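Projects > Onside > Household sets > Bedroom folding > README.md

# Onside bedroom folding set: data card and recording rules

Version 2, 21 March 2020
Maintained by Friederike Voß and Tainá Macedo

## What is in the set

Short recordings of one person using a hand-held gripper to handle cloth on a bed. Each recording is one attempt at one task. The tasks are pick up, lay flat, fold and put down. All of it was recorded in homes, on the householder's own bed, with the bedding that was already on it.

The set is meant for training and checking policies that handle soft items. It is not meant for studying people or how they live, and requests to use it that way will be refused.

## Files

- `episodes/` holds one folder per attempt
- `notes/` holds the collector's sheet for each home, typed up
- `splits/` holds the training and test lists, divided by home so that no home is in both

An attempt may last up to 60 seconds. Anything longer is stopped and started again. The limit for one home is 48 attempts in a visit.

## Rules for collectors

1. Get the consent form signed before the gripper comes out of its case. One adult signs for the home, and every other adult present is asked as well.
2. Leave the room as it is. Do not tidy, do not strip the bed, and do not swap a patterned cover for a plain one. Shiny and printed covers are wanted in the set.
3. Ask the householder to put away letters, medicines and photographs of people. Other belongings can stay where they are if the householder is content.
4. Phones and similar items may stay on the bed if they are screen down or switched off. Write on the sheet that they are there.
5. Check both finger pads for dust and loose thread between attempts. Wipe with a dry cloth only.
6. Do not drag a garment with the gripper if it catches. Open the fingers, lift away and mark the attempt as failed.
7. Keep failed attempts. They are labelled and shipped with the rest.
8. If somebody walks in, stop. Delete the attempt in front of them if they ask.

Rule 2 was rewritten for this version. Nivaldo Falcão pointed out that the old wording ("prepare the surface") had led two collectors in Dutonbridge to smooth every cover before starting, and the test results for that batch were too good. Those visits are still in the set but are marked `smoothed` in the notes.

## Labels

Name the garment only if you are sure of it. A dark folded item that could be trousers or could be a jumper is labelled `cloth_dark_folded` and left at that. Guessing caused most of the disagreements when Alcides Pimentel compared the two sets of labels in December.

Items that are on the bed but are not part of the task get the label `bystander`. They should not be removed from the record.

Dark cloth on a silvery printed cover, one home:
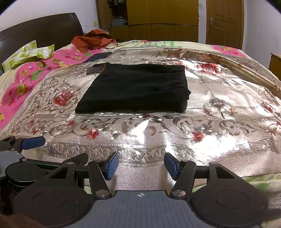
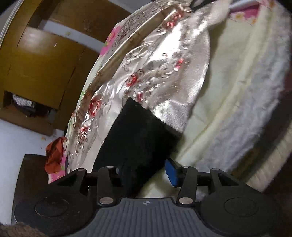
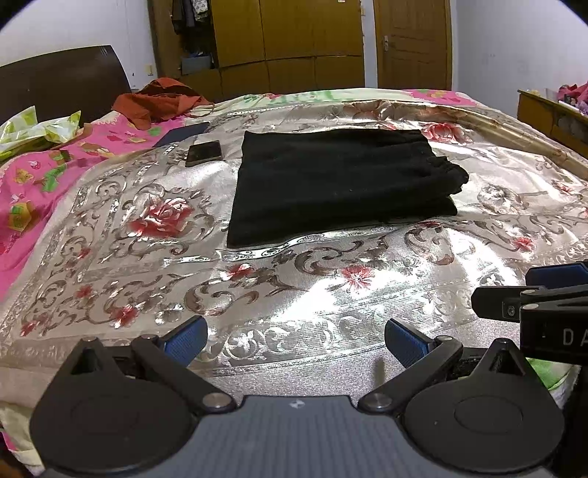
## Known problems

Glare on satin covers confuses the depth estimate. We have left these attempts in and given them the flag `glare`. Users who need clean depth should filter on it.

Black cloth held close to the black fingers is hard to separate by colour. The masks for these were drawn by hand by Ivone Tavares and are good, but the edges should not be trusted to the pixel.

Only 55 homes are covered, and most of them are flats. Children's rooms were left out on purpose.

## Withdrawal

A householder can withdraw at any time without giving a reason. We remove the whole home, issue a new version and write to everybody who has downloaded the set. Users agree to delete the old copy when they get that message. The Henare and Drostuleck mirrors are updated by us, so there is no need to contact them separately.

## Changes still to come

- A shared sheet for kitchens and bedrooms
- Clearer wording on who counts as present in the home
- Masks for the second batch

Send corrections to the maintainers with the episode folder name in the subject line.

2 comments | 48 shares

© Onside. Contact the maintainers | Back to top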